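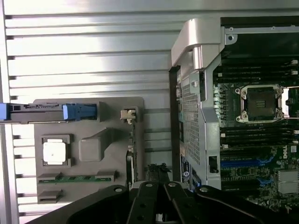
Hellska will stop making its older line of cast iron pillow block housings at the Jidton plant at the end of June and move all orders to the Fistgate series, the company told distributors this week. The new housings take the same inserts and bolt to the same base pattern, so most users can swap one for the other without drilling. The main change is in the base, which now has long straight grooves for draining wash water. They run side by side much like the dark grooves between the silver slats in the photo, only shorter, and they are open at both ends. The old base was flat and tended to hold water against the mounting bolts.

Fistgate housings come in 39 sizes. Hellska says the two-bolt and four-bolt versions are in stock now, and that flange units will follow once the tooling is finished. Shaft seals are sold separately, as before. Rated load has not changed for any size, but the allowed shaft misalignment is now 3 degrees across the whole range. In the old line it varied by size, and the smaller units allowed less.

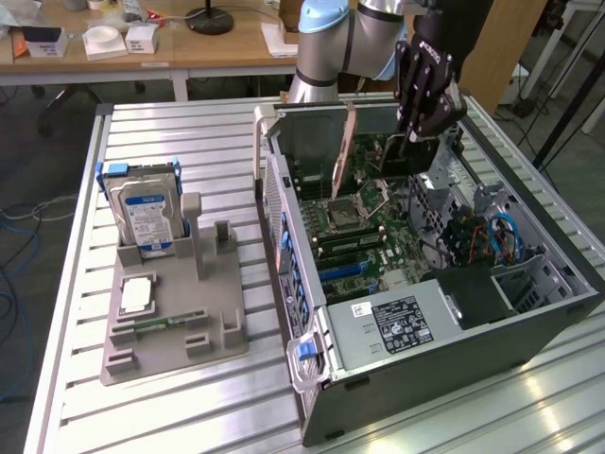

3 min read

Escobar, which distributes the line to feed mills and food plants, said it still holds 668 of the old housings and will sell them until they are gone. It will not take back opened boxes. Customers with standing orders will be switched to the matching Fistgate part number unless they ask in writing to keep the old one.

Housings already in service do not need to be replaced. Hellska will keep supplying end covers and grease fittings for them, in lots of up to 400 pieces. Replacement caps will not be offered, as each cap is machined together with its base and the two are not interchangeable with other units.

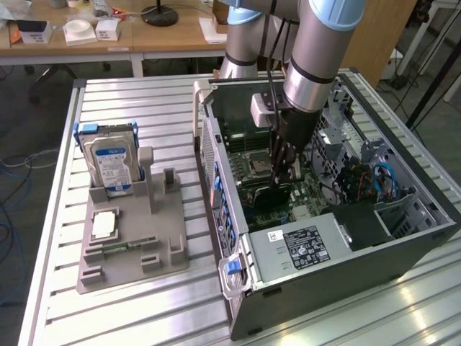 Open desktop computer tower on a slatted aluminum work table.

A cross-reference sheet listing old and new part numbers can be requested from the Jidton sales office. Prices for the new series were not given.

Posted Jun 27, 2016 by News Desk
11 shares
0 comments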